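3.2 Seat-Side Turnover Between Events

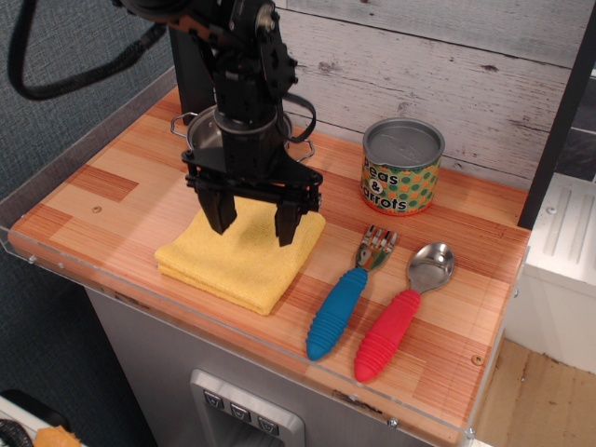

Figure 7. Parallel gripper, open, above a folded yellow microfiber cloth.

Last updated: June
Print this page | E-mail this page

Turnover time in a multi-purpose arena is usually reported as one value: the interval between the last patron leaving the bowl and the doors opening for the next event. That value hides the work that sets it. Following Vitetti and Grenda, we divide turnover into floor conversion, seating-bowl cleaning, and concourse reset, and we treat each as a separate task chain with its own crew and its own start condition. Floor conversion has received most of the attention in earlier studies. The present section deals with the bowl.

The study venue has 3418 fixed seats in a single continuous lower tier, plus retractable units on the two long sides. The retractable units are excluded here. They are cleaned in the stored position on some event types and in the extended position on others, and the records do not always state which. Cleaning of the fixed seats proceeds in two passes. The first pass removes loose waste from the treads and pushes it down to the vomitory landings. The second pass covers seat backs, armrests, and cup holders. The passes may overlap, but a second-pass crew cannot enter a section until the first-pass crew has left the row above it.

Let t1 and t2 be the time per section for the first and second pass. When t1 is greater than t2, the second crew waits, and adding people to it has no effect on the total. When t2 is greater, finished sections build up ahead of the second crew and the total depends mainly on t2. Śliwiński assumes t1 = t2 throughout. Our records do not support this assumption for concerts, where the first pass was longer in most sections behind the mix position, or for basketball, where the second pass was longer near the corners.

Section times were taken from supervisor radio logs kept in Brultix, the venue's scheduling system. Entries are rounded to the minute by the software. A total of 200 section entries remained after we removed duplicates and entries with no closing call. Entries that crossed a crew meal break were kept, with the break subtracted — the break is logged separately and its length is fixed by the labor agreement. Coding was done by Ineke Michiels and checked against the paper sign-out sheets where these still existed.

The model was run with a planned window of 60 minutes between bowl clear and the safety walk. Under this limit, moving workers from the second pass to the first shortened the total for concerts until the two section times were equal, after which further moves lengthened it. For basketball the same moves lengthened the total from the start. A fixed crew split is therefore a poor fit for a mixed calendar, and the split should be set by event type when the shift roster is issued.

Two limits apply. Spill response is not modeled, and elevator waits for waste carts are folded into t1. The second of these is taken up again in Section 3.3, where the service elevators are treated as a shared resource between the bowl and the concourse crews.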